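Print this page
E-mail this to a friend

Review: Zamudio Nesero home weather station

By Anayeli Galindo
20 September 2019

The Nesero is the second home weather station from Zamudio, and the first to log data without a computer attached. It measures air temperature, relative humidity, pressure, rainfall, wind speed and wind direction. It doesn't measure sunlight or soil temperature, and there is no port for adding either. I have had one on test since January, in an open field site at Fondodby, on a mast next to an older Deswood station that has been checked against a calibrated mercury thermometer and a manual rain gauge.

Installation

The sensor unit arrives in one piece, apart from the wind vane and the rain funnel. Both push on and are held by a single screw. The printed instructions give the screw for the vane as the longer of the two, and this is wrong. The unit clamps to a pole and must be turned so that the arrow on the base faces north. A bubble level is moulded into the top of the rain gauge, where it can't be read from a ladder once the unit is at proper height. I levelled the pole first and left it at that.

Pairing with the indoor display took two attempts. The display found the sensors at the second try and has dropped the signal on three occasions since, each time for less than an hour. Readings missed during a dropout are not filled in afterwards.

Temperature and humidity

Temperature is the strongest part of the Nesero. On still, clear nights it stayed within 0.2 degrees of the reference. In bright sun with little wind it read high, by as much as 0.9 degrees, which points to a radiation shield with too few plates. The Deswood, with its larger shield, showed less than half that error on the same afternoons. Anyone who wants to compare summer maximum figures from one year to the next should allow for this, or fit a fan.

Humidity was good up to 90 per cent and poor above it. In fog the sensor stuck at 96 and came back down slowly, lagging the reference by up to two hours. Dew point is worked out from the same sensor and carries the same fault. 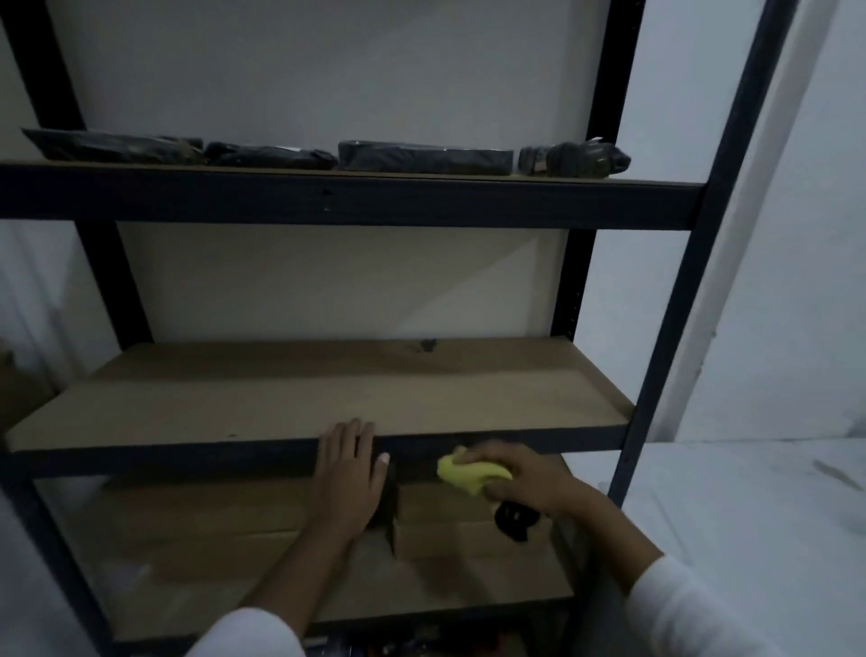
Shelving with dark navy uprights and particleboard shelves.

Rain

The rain gauge is a tipping bucket with a step of 0.2 mm. In light and moderate rain it agreed with the manual gauge to within four per cent over each month. In heavy rain it under-read, as most tipping buckets do, and the software makes no correction. The worst case was a thunderstorm in which the manual gauge caught 31.4 mm and the Nesero logged 27.8 mm.

There is no heater, so snow sits in the funnel until it melts. The funnel is also shallow enough for hail to bounce out. Neither is unusual at this price. The leaf filter is a coarse plastic cross that stops leaves and lets grit through, and I had to clean the bucket twice.

Wind

Wind speed is updated every 16 seconds. This is too slow for gusts, and peak values were on average 12 per cent below those from the Deswood. Mean speeds agreed well. The vane reports one of 16 compass points, and the display shows the last of these in place of an average, so in light wind the direction jumps about and has little meaning. The logged file does hold an average, and should be used instead.

Logging

The memory holds 3763 records. At the default interval of ten minutes that is a little over 26 days, after which the oldest records are overwritten without warning. Export is by USB lead to a plain comma-separated file with a sensible header row. Times are written in local time, with no marker for the clock change, so one hour in autumn appears twice. Kristine Navarro, who looks after the Fondodby records, wrote a short script to shift everything to UTC before it goes into the archive. Zamudio should have provided the option.

Pressure is stored as the station value only. The sea level figure on the display uses an altitude that the user types in, up to a limit of 2000 metres.

Verdict

For temperature, pressure and monthly rain totals the Nesero is accurate enough to keep a useful record. It is less suitable for gusts, for fog and for short bursts of heavy rain. The Deswood is better in all three but costs nearly twice as much and needs a computer running at all times. Firmware build 1575 was used throughout the test.

Print this page
E-mail this to a friend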